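Section 3: Setting up your first reading list in Kerneo

Okay, you've got your account and you've picked a username (mine took me an entire evening, so no judgment). Now for the fun part! I keep all my mystery reading in Kerneo - 373 titles at last count, most of them detective novels from the twenties through the fifties - and this is how I'd set up a list if I were starting over tomorrow.

1. Click New List and give it a plain name. I called my first one "Country House Murders" and I still use it every week.

2. Choose Series Order or Publication Order. You can switch later, but your custom sorting gets wiped when you do, so pick the one you'll live with.

3. Add your first book by title. Type at least three letters and wait a second for the suggestions to drop down.

4. Check the edition before you hit Save. Old mysteries love to change titles when they cross the Atlantic, and Kerneo treats the British and American titles as two separate books unless you link them.

5. To link them, open either book, click Also Published As, and choose the other one. Your notes and ratings merge, and the older date wins.

Note: Jyoti Dwivedi from our Thursday group linked two completely different short story collections this way and lost a whole set of star ratings. There's an Unlink button, but it doesn't bring the ratings back. Read the author line first!

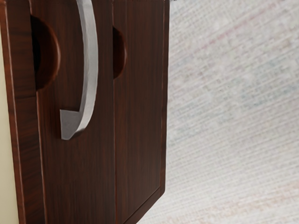
Fig. 3. Dark wood cabinet, door and side panel.

Adding your shelves

Once you have 15 or so books in the list, it's worth telling Kerneo where they live. I put this off for ages and ended up buying the same Magnus Swanson paperback twice (The Jerngate Inquest, very good, happy to pass on my spare).

6. Go to Places and click Add Place. Rooms, shelves, boxes under the bed - anything goes.

7. Drag books onto the place. On a phone you have to press and hold until the cover wiggles.

8. For books you've loaned out, make a place with the borrower's name. I have one called "Benedita" and it's fuller than I'd like.

Caution: Deleting a place deletes the notes attached to it. Move the books somewhere else before you touch that trash can icon.

Spoiler settings

9. Open Settings, then Privacy, and turn on Hide Endings. Any note you mark with the little mask gets blurred for everyone but you.

10. Set the blur on your old notes too. The switch only covers new ones, so go to All Notes, tick the ones you want, and choose Mask. I had 55 to do and it took me one pot of tea.

Note: Masked notes still show up in full if you export your list as a spreadsheet. I found this out after sending mine to Muthoni Kinyua, who was two chapters from the end of a very twisty locked room book. She's forgiven me, mostly.

If a title won't show up in the search at all, try the author's other pen names before you add it by hand. Manual entries are covered in Section 4, along with cover uploads.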